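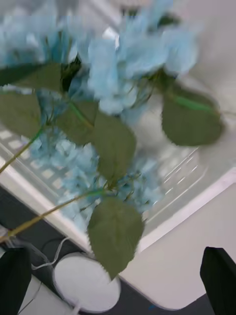 Kometti 6 is out today, and it finally knows what to do with a flower

Orndale, Jul 31, 2023. Hi, I'm Teodoro Zepeda, and I lead the planning team at Bistik. We make Kometti, the control and planning software that runs robot arms from a wrist camera, and version 6 is ready to download as of this morning. I've been wanting to write this one since April!

The big change is in how Kometti treats things that overlap and bend. Older versions wanted a clean outline before they would commit to a grasp. That's fine for boxes and bottles, but hand it a bunch of stems and it would sit there replanning until somebody hit stop. Version 6 keeps several guesses alive at once (which leaf goes with which stem, what's in front, where the fingers can safely close) and drops the bad ones as the arm gets closer.

We also rewrote the part that deals with blurry video. A wrist camera moves with the arm, so a lot of what it sends back is smeared, and we used to throw most of that away. Now the perception module, which we call Ristić, gives every frame a confidence score and passes the score along to the planner. A smeared frame still tells you where the big shapes are and which way they're drifting, and that's plenty for the middle of a reach.

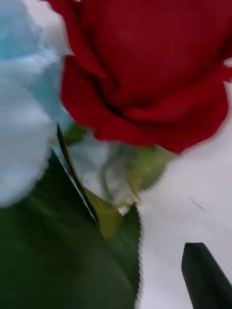 Red rose at close range, as seen from the wrist camera, with a gripper finger at lower right.

Flowers have been our favorite test all year. Petals hide the stem, leaves cross in front of each other, and the colors run together the second you move. Our regression suite now holds 1,836 recorded reaches, and every build has to replay the whole set before it gets anywhere near a release. I've watched far too many of them with my lunch!

A few smaller things I'm happy about: the replay viewer lets you scrub through 200 planner steps at a time, up from 100. You can pin a grasp guess and watch its score change frame by frame. And the log files have names a human can read, which our support folks have been asking for (loudly).

Kometti 6 is a free update for everyone with a current license. Your old task files will open as they are, but please recalibrate the wrist camera before your first run, and read the upgrade notes if you wrote your own grasp filters, as two of the function names changed.

Press questions and demo requests can go to me through the Bistik contact page.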